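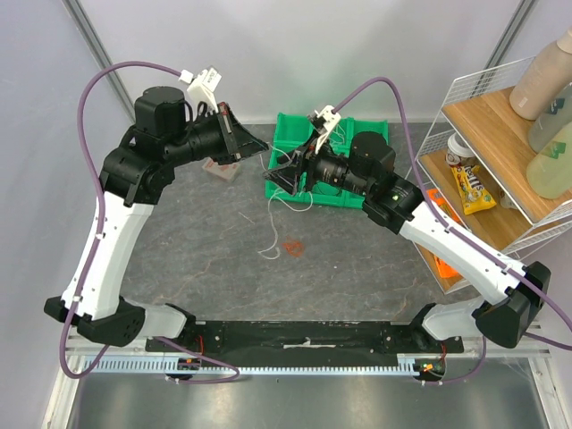 By Nisreen Awwad
Diary, May

Up at 5:30 and down to the lobby before the delegations. The morning session was moved again, from the big hall at the Obeidat to the smaller one on the second floor, and the notice only went under my door overnight. I had laid out my notes for the prisoner lists. By breakfast the prisoner lists were off and we were back on the crossing.

The crossing is the one at Grasel, closed since the fighting in the fall. The northern side wants it open for farmers and for families with papers. The southern side wants it open for trucks first and people later, and wants its own officers in the inspection shed. We have spent 14 sessions on the shed. I can now say "joint inspection," "shared inspection" and "inspection in the presence of" in three languages without thinking, and each of them has made somebody leave the room at least once.

I interpreted from 9 until the break, then Sawsan Kassab took over. She is better than I am with the southern minister, who starts sentences he has no plan to finish. I wait for the verb. She guesses it and is usually right.

The opening statements were long. The northern side read out the number of families waiting on permits, 4000, and asked that it go in the record. The southern minister said the number was theirs and he had not been given the names. The chair said it could be recorded as a figure submitted by one party. That took 22 minutes, which I know from the log I have to keep for the booth. Then he talked about his grandfather's orchard on the wrong side of the line. I had heard it before, but this time he gave the kinds of plums, and I did not know one of them. I said "a late plum." No one complained.

Lonex runs the sound and the headsets. Channel two had a hum from the start and the southern advisers kept taking their earpieces off, so for part of the morning they were hearing none of what the other side said. The technician changed a cable and it stopped. It came back after lunch, not as loud.

Lunch was the same chicken. I sat with Sawsan and two people from the drafting team, and they were gloomy about the press line. A paper at home has printed that the talks will move to Brulosus next month, with quotes from "a source close to the delegation." Everyone spent lunch working out who the source was. I think it is one of the drivers. The chair's office put out two sentences saying no change of venue had been discussed, and that was true on Monday's agenda and is not true now.

The afternoon went better than I thought it would. The chair split the shed from the schedule and asked both sides to talk only about hours. They will talk about hours quite happily. The north offered six in the morning to noon. The south said eight to noon and no holidays. Then the older southern colonel, who has hardly spoken since we got here, asked what time the farmers water in summer. The northern side had to ask each other. It was the first question in days that anyone wanted the answer to. They settled on six as a working text, in brackets, holidays left open.

There was a break of 15 minutes after that which ran much longer. Both heads of delegation were out on the terrace with the chair and no interpreter, so I suppose they were using English. I do not like it when they do that. The northern head says "eventually" when he means "possibly," and one day it is going to matter.

The last hour was back to the shed. Nothing new. The minister said he would need to call his capital, and the north said they had already called theirs -- I softened that a little and then felt bad and gave it to Sawsan to check against the recording. She said it was fine. I am still not sure. The tone was sharper than what I gave.

Called Mother at 8. She wanted to know if the road would be open for my cousin's wedding and I told her I can't talk about it. She said the woman at the bakery says it will be. I said the bakery may know more than me. She is having her tooth out tomorrow and does not want me to call before noon.

Ironed the gray jacket. Need to buy throat lozenges, the honey ones, and ask at the desk again about the window. Sawsan has the first shift tomorrow, and I have the drafting group, where they are going to start on the brackets.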